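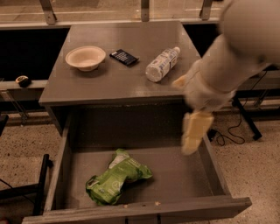 Page last changed: October 2023

The index is part of the argument

Anyone who reads scholarly history for a living reads the index first. It shows what the author thought worth finding again, and in a book of social history it shows who has been given a name. My complaint is that academic presses now treat the index as a cost to be pushed onto the author or handed to software, and that the field is worse for it.

Take a recent case. Yu-na Jang's study of boarding houses in colonial port towns, published by Viner, is a careful piece of archival work. It draws on licensing registers, coroners' files and a long run of complaints from neighbours. The text names lodgers, cooks, laundresses and the women who held the leases. The index names magistrates. I checked the entries against the chapters and found 166 personal names in the body that have no entry at all. Most belong to people who appear in the record once or twice, usually because they were fined. A reader who wants to trace a laundress from one street to another must read the book from front to back with a pencil.

The author is not to blame for this. Viner's contract, like most, gives her a choice between paying for an indexer out of her own pocket and accepting a generated list. The list is built from capitalised words and their frequency. Frequency is a poor test in this kind of history, where the significant person may occur on one page and the clerk who recorded her on fifty.

The second fault is in the subject headings. Generated indexes reproduce the vocabulary of the sources, so that an offence recorded in a police ledger becomes a heading in a modern monograph. 'Vagrancy' gets forty locators and 'lodging, shared' gets none. A trained indexer would enter both, with a cross-reference, and would ask the author whether the period term should stand alone. That labour is analytical. It is seldom credited, and I have yet to see it mentioned in a review.

Publishers answer that readers search the electronic text. Some do. Full-text search will find a surname if the spelling is known, and the spelling of a lodger's name in a nineteenth-century register is rarely known. It will not gather variants, separate two men with the same name, or find a passage on domestic arrangements that never uses the word 'domestic'. Library copies are also still bought in print, and the print reader has no search box.

The cost is modest. I was quoted $900 for my last book, a short one - less than the press spent on the jacket. Samari, a much smaller house, pays its indexers and prints their names on the imprint page. Its list is no more expensive than Viner's.

Two changes would help. Presses should put the index back in the production budget, where it sat for most of the last century. Review editors should ask reviewers to comment on it, in a sentence if there is no room for more. Authors negotiating now can ask for the first of these in writing before they sign.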